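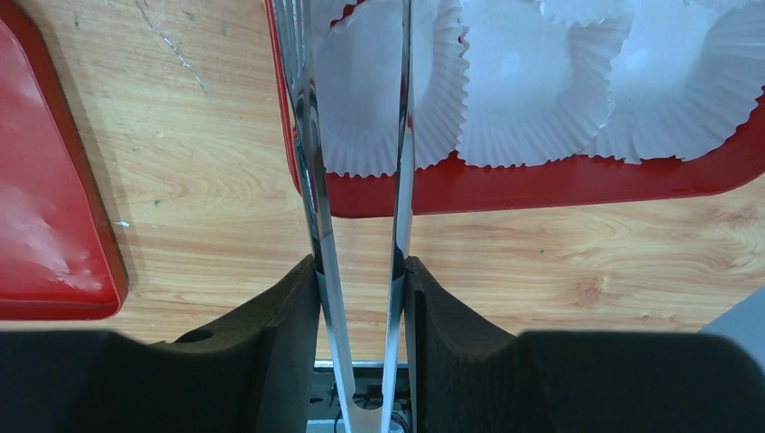
*Figure 1. Tongs held in the gripper, with paper liners in the red tray.*

## 3. Collection of Demonstrations

Examples for the Samonte policy were gathered at the Kulel laboratory in October. Lionel Kettle operated both arms by teleoperation. Each session was limited to 30 minutes.
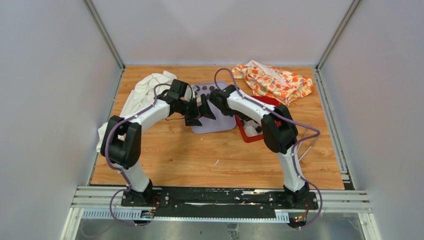
A total of 3172 episodes was recorded, of which 2685 were retained after review. Labelling followed the laboratory's standard form. 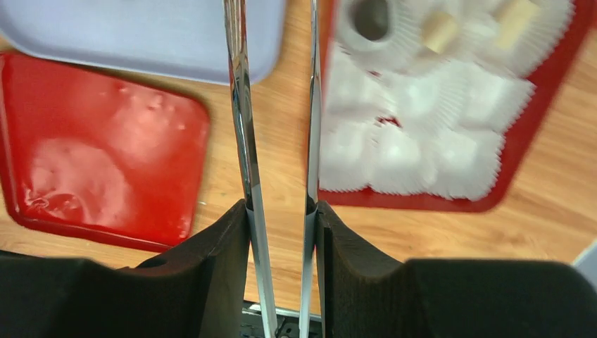
**Why were some episodes excluded?**

Episodes with missing joint data or unsynchronized video were removed before training.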